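Home | Threads | Topics | Saved | Sign in

Filed under: Robotics / Manipulation / Research notes

June 14, 2022

1/ A thread about a small result from our group, on how a humanoid should hold a thing it can't see very well. I write it in everyday words, so colleagues outside of the field can follow. English is my third language, please be patient with me.

2/ The project is called Brutura. The question behind it is simple. A robot picks an object from a kitchen surface and puts it in another place. When should it decide how to hold the object: before the hand moves, or while the hand is closing?

3/ Most systems I have worked with decide before. A camera looks, a model proposes a grasp, the arm goes there and the fingers close. If the proposal is wrong by one centimeter, the fingers push the object away and the attempt is lost.

4/ Our method decides late. The first proposal is only a direction for the palm. The finger positions are chosen in the last part of the approach, and they can be changed until the thumb makes contact. We call this "late closure". The name is not beautiful but it is short.

5/ What do we need for this? Joint positions of the hand, motor current in each finger, and the head camera. We have no touch sensors in the fingertips. I mention it early because it is always the first question after a talk.

6/ The training data is teleoperated. An operator drives the arms and hands, and we record everything. In total we kept 542 demonstrations for this study. We recorded more, but some had a broken time stamp between camera and hand, and I did not want to repair them by guessing.

7/ About the broken time stamps, a small advice. Check them on the first day. We checked them in the third week, and it cost us a lot of nice data. The log looked perfect. The hand was simply living a little in the past.

8/ The baseline uses the same network and the same demonstrations, but its finger targets are fixed at the start of the approach. I insisted on this. It is easy to win against a baseline which had less data or less tuning, and then you learn nothing from the comparison.

9/ For evaluation we ran 400 attempts with each method. Objects and start positions were drawn from one list, written before any run. An attempt is a success if the object is lifted, carried and released inside the target region, without a human stopping the robot.

10/ Result: late closure succeeded in 375 of 400. The fixed baseline succeeded in 311. I was expecting a difference, but I was expecting it to come from small objects. It came mostly from long and curved ones.

11/ I think the explanation is this. For a block or a cup, a small error in the hand position changes little, the fingers meet the object anyway. For a curved strip, the same error moves the contact to a place where the surface goes in another direction. Then the object turns as the fingers close.

12/ With late closure the thumb can come from beneath and stop at the height where it feels resistance in the motor current. The upper fingers then follow. So the grip gets its shape from the object, and the first guess matters less.

13/ There is a cost. The last part of the approach is slower. In our settings it is slow enough that visitors ask if the robot has stopped. We tried to make it faster, and the success went down again. I don't have a good curve for this yet, so I will not show a bad one.

14/ Why do we work at a sink? A tabletop is too friendly. It is flat and mostly matte, and there is free space on every side. At a sink you have steel reflections, edges at different heights, a faucet in the way, and thin rods where depth estimation likes to fail.

15/ A view from the head, with the right hand over the sink:

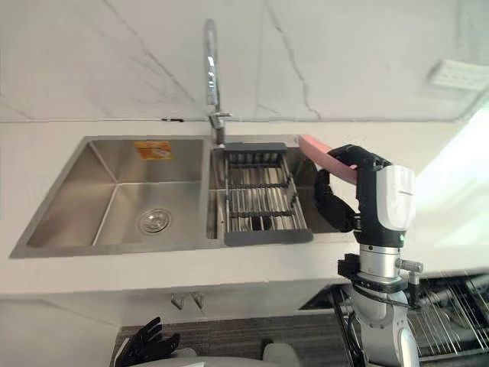
Head camera view. The pink object is held between the upper fingers and the thumb, with the draining rack below on the right basin.

16/ Look at the hand. There is an opening between the fingers and the thumb, and the countertop is visible through it. The fingers curve over the strip and the thumb bends up from the other side. This kind of grip is what I want to discuss, because our first scoring script marked such grips as bad.

17/ The script measured how closed the hand was. A more closed hand got a better score. For thin or arched things this is a wrong idea — a hand can be quite open and the object can still be held by the parts that matter. We removed this score completely and kept only the task success.

18/ The rack is also a problem of its own. From the head camera, the rods are thin lines over a darker basin. Our depth model sometimes puts the surface at the rods, and sometimes at the bottom of the sink. If you release at the wrong height, the object falls, or the hand presses it down.

19/ For the release we used a simple rule. Lower until the wrist effort rises, then open the thumb first, then the fingers. No learning in it. I tried a learned release for one month and it was never better than the rule. I report it here so another student can save that month.

20/ Now the failures, since I always want to see them in the threads of other people. Of the 25 failed attempts with late closure, the biggest group was a timeout in the approach: the hand made small corrections again and again and did not commit. The second group was a slip during the carry.

21/ The timeout failures are interesting to me. The policy saw something different at each step, mostly near shiny steel, and it changed its mind. A simple filter over the last few predictions helped in later tests, but those tests are not in the numbers above. I don't want to mix them.

22/ The slips are less mysterious. Without touch sensing we notice a slip only when the motor current drops, and then it's already late. Maridional grip force tuning would not fix this, we need better sensing. Mirzaei, the sensor project on our corridor, may give us fingertips in July.

23/ Correction to post 22: I wrote "Maridional". I meant "manual". My keyboard has its own opinions in three languages.

24/ What we don't claim. We don't claim that this works in any kitchen. It was one robot, one type of hand, and a list of objects that we chose. The second arm was not used for the grasp in this evaluation. Two-handed work is another paper, and probably another year.

25/ Somebody asked me in a message if 542 demonstrations is a lot. For me, as a person who cleaned them, yes. For the method I am not sure. We trained once with 511, after removing one operator's sessions, and the success on a small check set was nearly the same. One run is not evidence, so take it as a remark.

26/ The code for late closure will be in the Brutura repository when the cleanup is finished. The evaluation list goes in the same place, with the start positions, so you can run your own method on it. Please tell me if a position is impossible for your arm, I would like to mark those.

27/ If you work with reflective surfaces and have a trick for stable depth over thin rods, please write to me. I have tried two filters and matte spray. The spray works very well, but then it's no longer the problem I wanted to study.

Related threads
Prakach: labeling failed grasps without watching every video
Motor current as a poor man's touch sensor
Wevulitz notes: what we log from a teleoperated hand
Mirzaei fingertips, first bench measurements
Time stamps, again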